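Night ferry to Kandorholm, and the walk to the light

The ferry from Korside leaves at 19:47 and carries foot passengers only on the upper deck. My grandmother's family took the same crossing every July, so I had a set of expectations, most of them out of date. The old slip is closed. Boats now land on the north side of the harbor, next to the fuel dock, and the walk into town is longer than my map showed.

I stayed two nights in a room over the chandler's. Tickets for the return are sold at the harbor office until noon. The machine on the quay takes coins only.

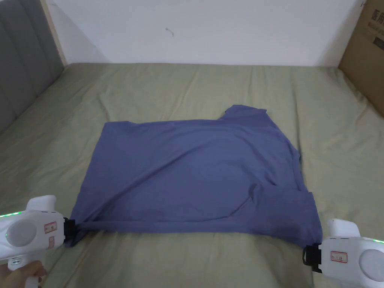

Oleksandra Pylypenko
Writer and editor, Pevthorpe

The path to the lighthouse starts behind the church and is marked with white posts. It is paved as far as the last farm, then gravel, then bare rock. I allowed 60 minutes and needed most of them. The tower has 212 steps and one landing with a bench. On Saturday the door was open and the keeper's logbooks were out on a table in the lower room. My great-grandfather's name is in one of them, spelled wrong, against a delivery of lamp oil.

The bakery my mother used to talk about is now a bicycle rental. The bench outside it is still there, facing the water, and older people from the town use it in the late afternoon. I sat at one end and ate a roll from the grocery store. A man asked me in Danish whether I was waiting for the boat. I understood the question but had to answer in English.

Notes for anyone making the same trip: the grocery closes at six, the harbor tap is drinking water, and the morning boat boards from the stern.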